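The Sock Hanger and Its Promises

Laundry columns have been in love with the sock hanger for a while now. The pitch is simple: a frame, a lot of clips, and small wash that takes up one hook's worth of room. Emow sells one, Zillton sells one with more clips, and both would like you to believe that the drying rack in your hallway is a mistake you can correct for the price of lunch.

I have my doubts. A sock takes two seconds to drape over a rack. Clipping takes longer, and it takes both your attention and your fingertips. Multiply that by a family's weekly pile and the time you were going to save is gone before you reach the towels.

Then there is the matter of the bite. Bare metal clips can dent a ribbed cuff, and some people fix this at home with a wrap of tape around the jaws. It's a sensible tweak. It also makes you wonder why the clip needed fixing in the first place.

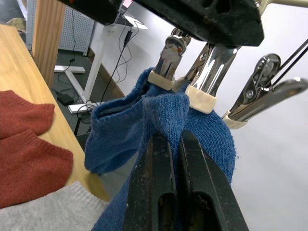
Blue knit held by two chrome clips with beige tape at the jaws, and a third clip free.

Two clips to a sock is the usual advice for keeping the cuff open so air can get in. Fine, but do the math before you buy. A hanger sold as holding 30 socks on 30 clips holds half that many if you follow the advice, and the box will not mention it. Kamata's care booklet, which I read so you don't have to, spends 9 pages on hanging and never gets to this.

The other half of the routine is the table. Knits that might stretch are supposed to be laid flat, smoothed by hand and left alone, and here I'm a little less grumpy. Flat works. It costs nothing, and any clear tabletop will do, though I would put a towel under anything damp if the top is wood and you like the finish. My complaint is about space. Two small pieces side by side will claim a good stretch of table, and a sweater will claim dinner.

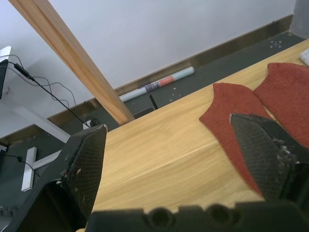
What I Would Keep

Buy a small hanger if you live in one room and own mostly socks. Skip the big ones. Plulaneck's largest model looked grand on my shower rail until September, when the spare clips had tangled with each other often enough that I went back to the rack for everything but the thin dress pairs.

Keep the tape, whatever you buy, and replace it when it gets grubby. Lay the good knits flat at night, when the table has no other job, and pick them up before breakfast.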